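Folding the black pile

I put off the black laundry until last, the way I always do. Everything else in the basket gets folded while I'm still in a decent mood, and then there's a heap of dark stuff left that all looks the same until you pick it up. I do it on the bed because the bed is the only flat surface in this apartment long enough for a sleeve.
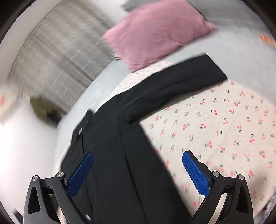
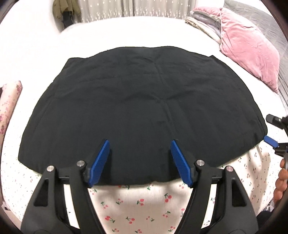 My method for anything with long sleeves comes from Toshiko Oda, who I shared a place with for two years and who folded for a living at a clothing store before that. Lay it flat, get the sleeves straight, smooth it from the middle out with the side of your hand. Then one side in, sleeve doubled back down along the body, and the same on the other side. Last, bottom up to the collar, once for a drawer and twice for a suitcase. She could do one while talking on the phone. I still have to stop and look at where the shoulder is.

Black cotton is the worst of it for me. You can't see the seams unless the light is right, so I've folded more than one thing inside out and found out when I went to wear it. Now I open the blinds first, or if it's evening I turn on the lamp on the dresser and not the ceiling light. Light coming from the side shows the creases. The ceiling light just makes everything flat.

Lint is the other thing. I bought a Wekico roller last July and it works fine, but the refills cost more than the roller did, so these days I go over things with a damp hand and save the sticky sheets for work clothes. I also quit washing the towels with the darks. I should have done that years ago.

For the wash itself I use cold water and a short cycle, 40 minutes on our machine, and the spin set at 800. I tried 600 for a while to cut down on wrinkles, but things came out heavy and took all night on the rack. Jackets get zipped or snapped before they go in. My cousin Jamila Chowdhury says she turns all her darks inside out too and they stay black longer. I do it when I remember.

I have a drawer for the thin things and a shelf for the bulky ones. The shelf is a problem. Two folded jackets fit side by side, and a third one has to go on top, where it slides off whenever I pull out the one underneath. I've been thinking about hanging all of them and giving the shelf to sheets, but that means buying hangers with a wider shoulder, and the closet rod already sags on the left.

So that's tomorrow, maybe. Tonight I just want the bed clear so I can get in it.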